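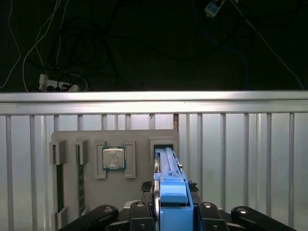 Hi everyone at Gukari! March was a good month for the PC assembly project, so here's where your money went.

We're still teaching by remote control, with Tamsin Tawhiri doing most of the driving. She's up to 200 saved demos on the memory and CPU tasks — her hands are a lot steadier than mine, so I mostly label. The Plolel controller update went in too, and it cut the lag enough that I stopped complaining about it.
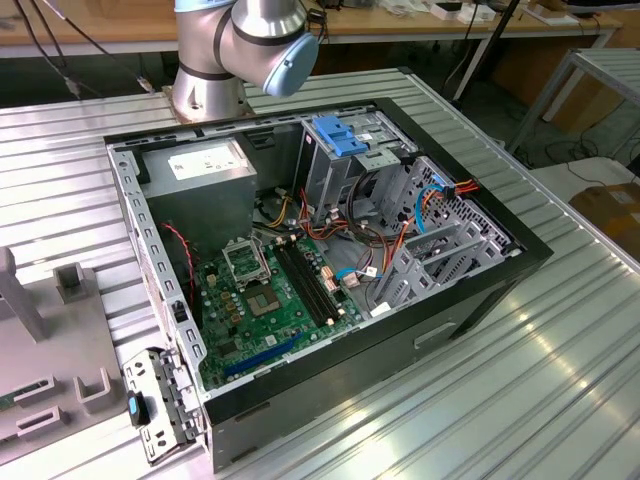
Cables, our big headache

Wires inside the case are the hard part. They bend, they spring back, and the operator has to judge all of that through a screen.

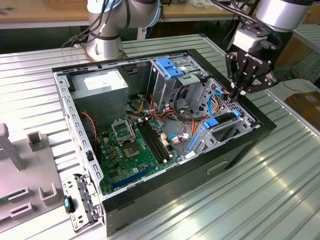

I'd planned on 5 cable sessions this month and we got through 2. Each one ran long (sorry!), and I'd like to move the rest into next month's budget if that's okay with you.

Tamsin wants a slower speed setting for close work near the drive cage, and I think she's right. 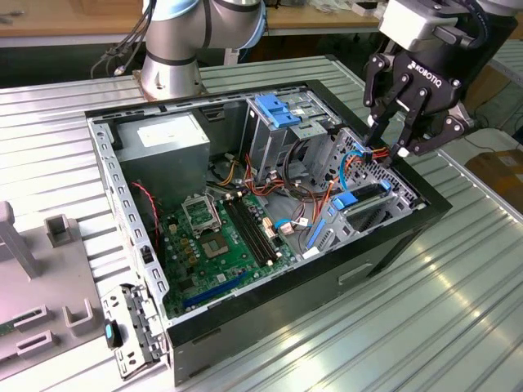 Ansah quoted us $1853 for a second hand controller, and I'd love a yes on that before we start training on the cable demos. Ditov can host the data in the meantime.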